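3.2 Building the hand-held pair

We put the grippers together in the shared workshop at Ristby over one June, and it was the most fun part of the whole project. The design, which we call Jostico, started as a single gripper meant for one hand. Making a second one sounded like a matter of printing everything again. In practice the mirrored housing needed its own round of changes, and the grip angle moved twice before Daniyal Shaikh could hold both units through a full session without sore wrists.

Each gripper carries a square marker panel, so that its position can be worked out from video. We were delighted by how well plain black-and-white patterns do this job! The two panels use different patterns, which lets the software tell left from right even when the hands cross. Figure 2 gives the working position, with the wearer seated and both grippers held out ahead of the body.

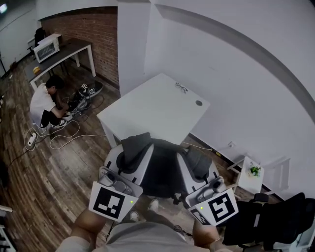

Figure 2. The hand-held pair in use from a seated position, marker panels mounted, with more equipment on the floor at left.

Most recordings were made sitting down. A seated wearer keeps the head fairly still, and the panels stay in view for longer stretches – a small thing, but it saved us a great deal of cleanup later. We collected 3969 short clips in this way. Of these, 37 were set aside by hand when one panel was hidden for too long, and the rest went into the training set unchanged.

Print time for a full pair came to 70 hours on the workshop printer. Carter Gosselin has since redrawn the finger jaws so that they print flat, with no supports to snap off, and the new files are the ones we share with this paper. Builders who already have the older jaws can keep them, as the mounting holes are the same.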